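Robot Club: spring term report

The simulation group has now been running for two terms, and several families and members of other sections have asked what it does, as most of its work never leaves a screen. Viera Sokol asked me to write it up for this issue. I help with the group on the software side. Kamil Kováčik looks after the real arm and the workshop.

The group began because of a queue. Last year the club had one arm and far more members wanting to use it than one arm can serve. A member might wait most of an evening for a turn, find a mistake in the first minute, and then go to the back of the line. Sabina Krajčí suggested that everybody should get their program working in a simulator first and only then book time on the arm. We tried it with the older members in the autumn and opened it to the rest of the club after the holidays.

We chose one task for the whole spring term so that people could compare results and borrow from each other. The task is called Specimen Table. It was written by Boris Dvořáček, who used to help mount insects for a local museum and thought the club had picked up enough cubes. A program has to find a moth on a wooden table, close the gripper on it without pressing too hard, lift it, and put it down in a marked place. Other objects are on the table as well, and a program gets no credit for picking up one of those.

A moth is a difficult thing for a gripper. It is wide and flat at the wings and thick only along the body, so there is one good place to take hold and many bad ones. If the fingers come down across the wings, the grip is poor and the moth turns as it is lifted. If they come down on either side of the body, the pick usually holds. A program therefore has to work out which way the moth is pointing before it moves the wrist, and that was where most of the term went.
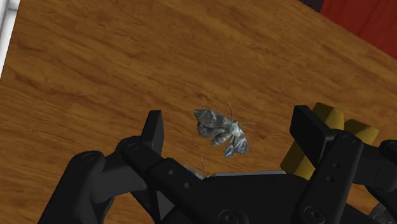
The first programs ignored direction altogether. They found the middle of the largest grey patch, went there and closed. This is a reasonable first attempt and we encourage it, because it gets a member through every part of the job once: reading the view, choosing a point, moving, closing, lifting. It also fails in a way that is easy to understand. The middle of a moth's outline is often on a wing.

The second round of programs looked for the long line of the body. Some members did this with simple geometry, fitting a line through the paler parts. Others trained a small network on views saved from the simulator. We made a shared set of 4,000 views for this purpose, with the position and heading of the moth stored next to each one. The simulator writes those values out by itself, which saved us a great deal of labelling. The set is on the club drive in the folder named Feromer, along with a short note on how the headings are measured. Please read the note. Two members spent an evening on a network that was correct in every respect except that it measured angles from the other side.

The geometry programs did better than expected. They are short, they run quickly, and when one goes wrong the author can usually find the reason by printing a few numbers. The network programs coped better when part of a moth was covered by something else. Neither kind was good at telling that it had made a mistake. A program that missed would carry on to the marked place and open its fingers over nothing with great confidence. We added a check halfway through the term: after the lift, the program must read how far apart the fingers are and decide whether anything is between them. If the answer is no, it goes back and looks again. This one change improved the results more than anything else we did, and it is only a few lines long.

Each member's final program was run on 40 layouts that they had not seen before. The best result came from the pair of Sabina and Hervé Jacquet, whose program, Hono, completed all but 3 of them. Hono uses geometry to find the body and has a rule that makes it give up on an approach early if a finger would come down on a neighbouring object. It then tries the same moth from the opposite direction. Hervé wrote the first version of that rule on paper, with arrows, and the paper is still pinned up by the door for those who would like to see it.

The second best program, Halliday, was the slowest in the group by a long way. It looks at the table again after every small movement. Its author is content with this and says that nobody at a museum would be in a hurry. The scoring does not include time at present. There has been some discussion of changing that, and I would be glad to have views from members before the summer.

Moving to the real arm

In March we took the four strongest programs to the workshop and ran them on the real arm. We used moths cut from felt with a stuffed body, sewn by Viera and a patient group of parents. I want to be plain about how this went, as people sometimes expect a program that works in the simulator to work at once on the bench. None of the four did.

The first trouble was light. The workshop has windows on one side, and by late afternoon the table had a bright half and a dull half. Programs that looked for pale areas found the bright half. Kamil put up a blind, which helped, and the authors then changed their programs to compare each patch with the wood next to it.

The second trouble was the felt. In the simulator the moth keeps its shape. Felt bends, and the wings folded upwards when the fingers closed. This did no harm to the grip but it confused the check on finger distance, since a folded wing between the fingers reads as a thicker body. We had to widen the range that counts as a successful pick.

The third was the height of the table. Our bench is lower at one end. A difference of a few millimetres does not matter when the object is a cube, and matters a good deal when it is a flat moth. Kamil has since levelled the bench with card under two of the feet, and asks that nobody remove the card.

By the end of the month three of the four programs were picking felt moths reliably. The fourth will be tried again next term. The members involved kept good notes, and I would recommend those notes to anyone who is about to move a program across. They are in the workshop folder under the name Drostlow, which was the working title for the move and has stuck.

What we learned about running the group

Pairs worked better than threes. In a group of three, one person was generally watching. With pairs we asked them to swap places at the keyboard every twenty minutes, and most did so without being reminded.

Sharing one task across the whole term was a success, though several members were tired of moths by the end. Next term there will be a choice of two.

Saving failed runs was also worth the trouble. In the autumn most people deleted a run as soon as it went wrong. This term we asked everyone to keep their failures and bring one to the short meeting at the end of each session. Younger members in particular seemed more willing to ask questions once they had seen the older ones explain a bad pick.

We were less good at helping people who joined late. Someone who arrived in the middle of term had to learn the simulator, the task and the club's habits all at once, and two of them stopped coming. Boris is preparing a starter exercise that can be finished in one evening, with a single object on a plain table and no network needed.

Next term

The simulation group will meet at 6.30 p.m. as before, in the upstairs room. There are 8 places for new members. No experience of programming is needed, but it helps to be comfortable with files and folders. Laptops can be borrowed if you ask Viera in advance.

One of the two new tasks will be sorting, in which a program must decide which of several objects belongs in which tray. The other will be a continuation of Specimen Table for those who would like to improve their present programs. If you have a suggestion for a later task, please give it to Boris in writing, with a drawing if possible.

Felt is still wanted, in grey or brown. Bags can be left in the workshop with Kamil.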